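Section 3. Planning and Budgeting for Hand-Held Gripper Kits
Famitz Site Preparation and Purchasing Guide
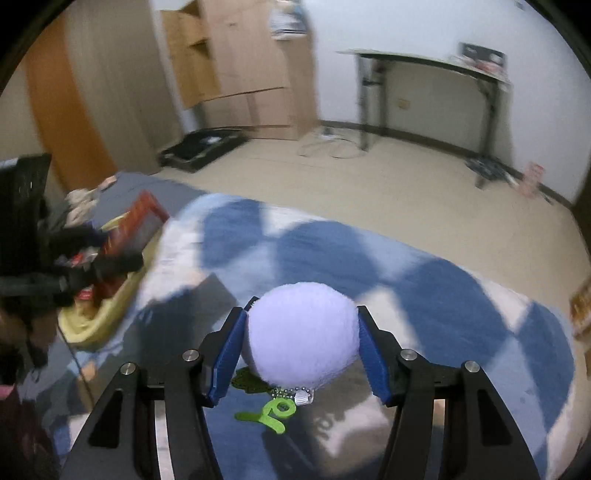
The purchase of hand-held gripper kits should be planned by the department that will use them, together with the office that holds the equipment budget. The number of kits depends on the sites to be covered and the objects to be handled at each. Soft household articles place different demands on the finger pads than rigid ones do. A plush ball, such as the lavender one held between the two blue pads over the bed, is gripped from both sides and may carry attached parts, in this instance a bead chain, a ribbon tag and green felt pieces, one of them tucked behind a finger pad. Object lists submitted with a purchase request must therefore name attached parts as well as the main article.

3.1 Before You Begin

Have the following on hand before completing the planning worksheet:

- the approved object list for each site
- the floor plan or room list for each site
- the name of the budget line to be charged
- the current Famitz price sheet

Note: Price sheets dated before Friday, January 31, 2020 are no longer valid. Requests prepared from an earlier sheet will be returned to the department.

3.2 Estimating the Number of Kits

1. List every site at which work will be carried out. Sites under the Whitlock and Rirkholm programs are to be listed separately, even where they share a building.

2. For each site, enter the number of operators who will work at the same time. Operators on different shifts may share a kit.

3. Enter one kit for each operator working at the same time.

4. Add one spare kit for each program. A spare kit may be moved between sites of the same program but may not be lent to another program.

5. Enter the total in Box 4 of the worksheet.

Caution: Do not reduce the total by counting kits that are out for repair. A kit under repair is treated as unavailable until it has been returned and inspected.

3.3 Estimating the Cost

The base price of one kit is $830. This covers the gripper, one set of finger pads and a carrying case. It does not cover the camera, storage media or replacement pads.

1. Multiply the total in Box 4 by the base price and enter the result in Box 5.

2. Enter the cost of cameras in Box 6. Departments that already own approved cameras may enter zero and attach the inventory record.

3. Multiply the total in Box 4 by $22 for each replacement set of finger pads planned for the year, and enter the result in Box 7.

4. Enter $300 in Box 8 for each site that requires a preparation visit.

5. Add Boxes 5 through 8 and enter the sum in Box 9.

Note: Finger pads are to be replaced after 2000 grips or when the surface shows wear, whichever comes first. Sites working mainly with rough or abrasive objects should plan for additional sets.

3.4 Reviewing the Work Area

Kits may be used in furnished rooms, including bedrooms and home offices. No permanent mounting is needed. The review is intended to identify costs that are easily left out of the first estimate.

1. Confirm that the operator can reach the work surface from at least one side while holding the gripper. Where a chair or other furniture stands close to the surface, record whether it can be moved.

2. Record the type of work surface. Beds and other soft surfaces are acceptable. Where a patterned blanket or cover is used, note its colors on the worksheet so that similar covers can be purchased for other sites if required.

3. Locate the nearest wall outlet for charging. If cables must cross the floor, enter the cost of cable covers under "Other" on the worksheet.

4. Confirm that there is a clean, dry place to keep the carrying case between sessions.

Caution: Cables must not be left across a path the operator walks while carrying the gripper. Work may not start at a site until this item has been marked complete.

3.5 Submitting the Request

1. Attach the worksheet, the object lists and the work area review to the purchase request.

2. Obtain the signature of the budget holder. Requests charged to more than one budget line require a signature for each.

3. Send the complete request to the Grosside purchasing office.

Requests received by the end of February will be considered for the first delivery. Those received later will be held for the second delivery, and the prices in effect at that time will apply.

Note: Changes to the number of kits after submission require a new worksheet. Changes to the object list alone may be sent as a one-page amendment.

For receiving and inspecting delivered kits, see Section 4.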